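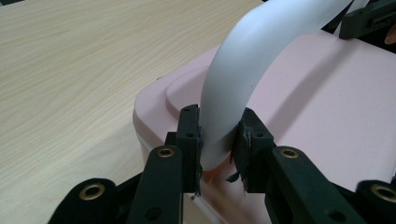 Every photo opportunity is staged, so why teach staging as a separate topic? Nattawut Thongdee put that to the class last term, and the notes below are arranged as an answer.

5th February
By Nattawut Thongdee and course staff

Unit 7: Staged events and the political press

1. Terms

A staged event is one that would not take place if no press were invited. A covered event would take place anyway. Most state visits contain both. The talks are covered events; the walk through the old town is usually staged – the route, the stops and the distance to the cameras are fixed in advance.

2. Reading a backdrop

Treat the backdrop as a statement with an unnamed author. Ask who controlled the site, who chose the camera position, and whether the visitor's office had a veto. In the Naten case (reader, p. 100) the host government controlled the site and the visitor's office chose the position. Commentators who blamed only one side had read only one of the two schedules.

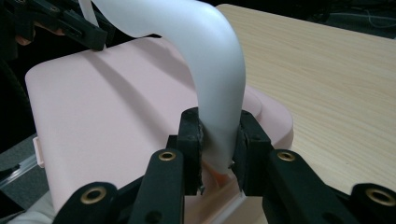
3. Commentary and evidence

Opinion sites often move from "he stood there" to "he approves of it." The second claim needs its own support. Mark the following in each text you read:

a. the verb used for the act (stood, posed, arranged)
b. the source given for intent, if any
c. the point where a link or clip replaces an argument

In the Nakpan sample of 700 posts, code item b as "none" where the only source is another post. Record quoted headlines apart from body text – they are often written by a different person.

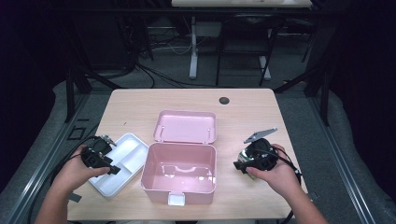

4. Assignment

Choose one visit from the Tasham or Plolance folder. Write 3000 words comparing two hostile accounts with one friendly account. Use the codes from section 3 and attach the coding sheet. Drafts are due in the first week of May. Late drafts are read but receive no written comments.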